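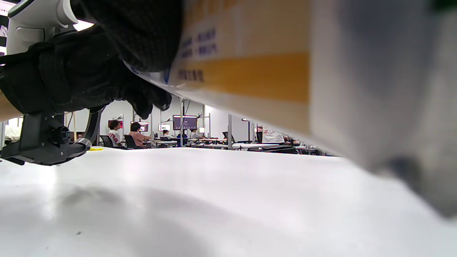 Pince à main Ovden, deux mois d'utilisation : faut-il l'inscrire au budget ?

Avis publié le 12 nov. 2023 par Onyekachi Shehu

Nous avons commandé deux pinces à main Ovden chez Brarance pour préparer l'achat d'un bras robotisé. L'idée était de faire enregistrer les gestes de prise par les opérateurs avant de choisir le bras, et de savoir quels cartons passeraient ou non. Je donne mon avis sur l'outil seul, le logiciel Pleteck fera l'objet d'un autre texte.

Prise en main. La pince se tient d'une main, la caméra regarde entre les doigts. Sur la nôtre, le doigt est noir, avec une surface texturée qui rappelle un tissu à mailles. Il accroche bien le carton lisse et ne marque pas l'impression. Sur les sachets plastique, c'est moins bon, il faut s'y reprendre à deux fois. Le boîtier blanc se salit vite.

Champ de vision. C'est le point à vérifier avant d'acheter. Dès qu'on soulève une grande boîte, elle occupe une bonne partie de l'image, elle est floue et le texte imprimé dessus devient illisible. Si vous comptez lire une référence ou un code pendant la prise, prévoyez une seconde caméra fixe et son support. Nous ne l'avions pas budgétée. Autre conséquence : le fond de la salle reste visible, avec les collègues et les écrans. Prévenez les équipes et voyez la question avec la direction avant le premier enregistrement, pas après.

Poste de travail. Une table blanche et mate convient, à condition de surveiller les ombres. Comptez aussi de la place autour : le bras de l'opérateur décrit des mouvements plus larges qu'on ne croit sur plan.

Coûts annexes. Le prix de la pince n'a représenté que 70 % de notre dépense. Le reste est parti en doigts de rechange, stockage et formation. Les doigts s'usent, nous en avons changé un jeu en octobre, au bout d'une vingtaine de jours d'usage réel. Le délai de livraison annoncé était de 7 jours, il en a fallu 20. Commandez un jeu d'avance.

Comparaison. Nous avions essayé le modèle Anozie en prêt. Il est plus léger et mieux équilibré, mais son ouverture était trop faible pour nos plus gros cartons. Pour de petites pièces, je le prendrais sans hésiter.

Ce qui manque : une notice en français, une mallette de transport et un tarif clair pour les pièces détachées - il faut demander un devis à chaque fois.

Je rachèterais l'Ovden pour une étude de quelques mois. Pour un besoin ponctuel, demandez plutôt une location à Brarance, ils la proposent mais ne l'affichent pas sur leur site.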